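Setting Down Bottles: Tray Position at a Returns Table

Project report, Introduction to Workplace Design
Sabine Wendt and Güven Uçar

1. Background

Peltonen is a refill shop in Bisunstead. Customers buy dish soap, shampoo and similar products in clear plastic bottles, and bring the bottles back when they are finished. The shop takes back up to 1000 bottles in a busy month. In February, when we started the project, the figure was 537.

Returned bottles are handled at a table behind the counter. The person on duty picks up each bottle, looks at the body and the cap, and places it in a shallow tray. When the tray is full it goes to the washing area. The work is simple, but it is done between customers and often in a hurry. The owner told us that bottles tip over in the tray, and that when one goes it usually takes a few neighbors with it. Caps that are not screwed on well come off, and leftover product runs out into the tray.

The shop asked whether a different tray would help. We thought the position of the tray might matter as much as its shape, and this became the subject of our project.

2. Question

We wanted to know two things. First, does it matter where the tray stands in relation to the person and the incoming bottles? Second, does it matter how the bottle is held while it is moved?

We left out the washing and drying steps. We also left out glass jars, which the shop takes back in small numbers and stores in crates.

3. Setup

We could not run the tests in the shop because the counter area is too small for an extra person to stand and take notes. We used a white table in the project room of the Gullberg building. It is wider than the shop table and has a curved front edge. We taped a line on the floor for the person to stand behind, so that the distance to the table stayed the same.

The tray is square and shallow with low walls on all sides. We picked a dark red one for the tests. On our first try we had used a white tray, and on a white table it was hard to judge the height of the wall. Several people hit the wall with the base of the bottle. The red one was easier to aim for. We should have tested color properly, but we noticed it too late to add it to the plan.

The bottles were clear plastic with screw caps, the same general type the shop sells. We filled some of them part way with water, to stand in for leftover product. A bottle with a little liquid in it behaves differently from an empty one. It is steadier when it stands still and less steady right after it is put down, when the liquid is still moving.

We compared three tray positions:

Position A: tray straight in front of the person, bottles coming from the left.
Position B: tray to the right, bottles coming from the left.
Position C: tray at the back of the table, bottles coming from the left.

Each person did 40 moves in each position. We had 20 people, mostly from our own year. We changed the order of the positions from person to person so that practice would not favor one of them.

4. How the bottles were held

Before the timed part we let everyone move a few bottles freely and wrote down what they did. Nearly everyone used one of two grips. In the first, the hand comes from above and the fingers close around the cap. In the second, the hand comes from the side and the fingers wrap around the middle of the body.

The cap grip is fast, and it leaves room around the base, so it works well in a tray that is already crowded. Its weakness is that the whole weight hangs from the cap. If the cap is loose the bottle can drop. The bottle also swings a little when the arm stops, and people tended to let go while it was still swinging.

The side grip is slower to close but the bottle stays upright. People using it looked less at the bottle and more at the tray. For the timed part we asked everyone to use the side grip, so that we were comparing tray positions only.
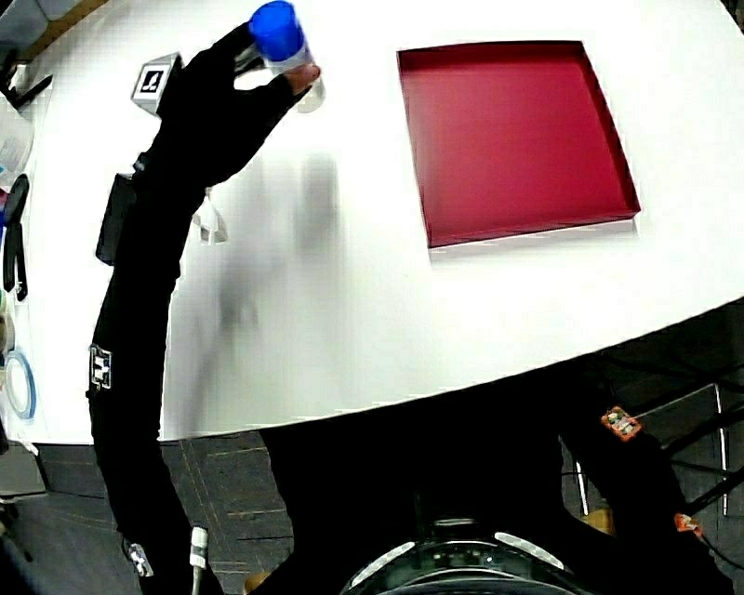

Figure 1. Side grip on a clear bottle with a blue cap, with the red tray on the right side of the table.

The side grip also made inspection easier for most people. The cap is free, so it can be checked with the other hand before the bottle goes into the tray. With the cap grip the cap is covered, and the bottle has to be put down again first. The shop wants the cap checked every time, and we think this counts in favor of the side grip even though it costs a little time.

There is one problem with it. When the tray is nearly full, the fingers have no space between the bottles. People solved this by filling the far corner first and working toward themselves. Those who started with the near edge had to reach over standing bottles later, and this is where most of the tipping happened, in every position.

5. Results

Position C was the worst. The reach was long, and shorter people leaned on the table with the free hand. The wrist bends when the arm is stretched out, so the bottle came down at an angle and landed on the edge of its base. Several people said their shoulder was tired by the end of the round.

Position A was the fastest. The movement is short and the tray is easy to see. We had expected it to be the best overall. The trouble was that the tray took up the part of the table where people wanted to stop and look at the bottle. They held it in the air over the tray instead, or skipped the check. Skipped checks were more common in Position A than in the other two.

Position B was slightly slower than A and had the fewest tipped bottles. The space between the incoming bottles and the tray was used as a resting place. People set the bottle down, turned the cap, picked it up again and moved it on to the right. Nobody had been told to do this. Left-handed people did it too, although two of them said they would prefer the layout mirrored.

We timed the rounds by hand with a phone. The difference between A and B is small enough that our timing may not be good enough to separate them. The difference between those two and C is clear.

6. A trial at the shop

After the tests we moved the tray at Peltonen to the right-hand side of the table for one afternoon and watched from the customer side of the counter. The shop table is narrow, and with the tray on the right there was no place for the label printer, which had to go on a shelf. Staff did not like reaching up for it. Apart from that, the layout was used without much comment. One employee moved the tray back to the center out of habit and then moved it again when we asked.

We saw no bottles tip over that afternoon, but it was a quiet one and we do not want to make much of it.

7. Recommendations

Keep the present tray and place it to the right of the work area, with a free space in the middle of the table. Fill it from the far corner. Hold the bottle by the body and check the cap while it stands in the free space. Send the tray to washing before the last row is full.

If a new tray is bought, choose a color that stands out from the table. We looked at the Javance catalog for a tray with dividers. Dividers would stop one bottle from knocking over the next, but the shop sells three bottle sizes and the compartments only fit one of them.

8. What we would do differently

Most of our testers were students with no experience of the work, and 40 moves is a short time compared with a shift. A longer test might show tiredness in Position B that we did not see. We would also record the fill order from the beginning, as it seems to have had more effect on tipping than we planned for. Güven kept notes on it from the sixth person onward, and the comments in section 4 are based on those notes.

The printer shelf at Peltonen still needs to be lowered. The owner has the measurements.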